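June, late, the window open

Finished day nine of the salt thing. I said I would keep notes so that I couldn't lie about it afterward, so these are the notes.

The claim, for when I reread this and have forgotten: you cut your salt to almost nothing for two weeks, your tongue "resets," and after that a plain boiled potato tastes like a feast. Kyu-ri Yoon sent me the booklet. It comes from an outfit called Pranatard, and they also sell a mineral powder to sprinkle on the potato, so make of that what you will. The booklet says 1000 people have done the program. It doesn't say how many of them liked the potato.

Breakfast was oatmeal with nothing in it. Lunch was the rice and beans from last night, and I ate it standing up because sitting down to it felt like giving it too much credit. I put in lemon, a lot of pepper, and half a raw onion. It tasted like lemon, pepper and onion. The beans were in there somewhere.

Blood pressure this morning was 154 over something, I didn't write down the bottom one. That's higher than when I started. I know one reading means very little, and I had just carried the groceries up, but if it had been low I would have counted it, so I'm counting it.

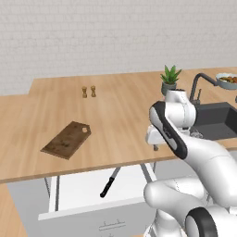
Kyu-ri called after dinner and wanted to know if I had noticed the sweetness in carrots yet. I told her carrots were sweet before. She said I was going in with a closed mind. Maybe so. I also went into the Lodwood mattress with a closed mind and my back still hurts, and I went into the Ostapchuk breathing class with a wide open one and all I got was dizzy. I can't see that the state of my mind has much to do with it.

She did have one fair point, that I used to salt food before tasting it. I did. My father did too, he'd do it at other people's tables, and my mother would look at the ceiling. I thought about that for a good while after we hung up. If I get anything from this, it may just be tasting first, and I could have had that for free.

Slept badly again, two nights running. The booklet calls that "adjustment." It calls everything adjustment. Headache, page 2: adjustment.

Tomorrow is the cheap eggs, and I have to decide whether I can face an egg without salt. I don't think I can. Ask the doctor about the cuff, whether it reads high.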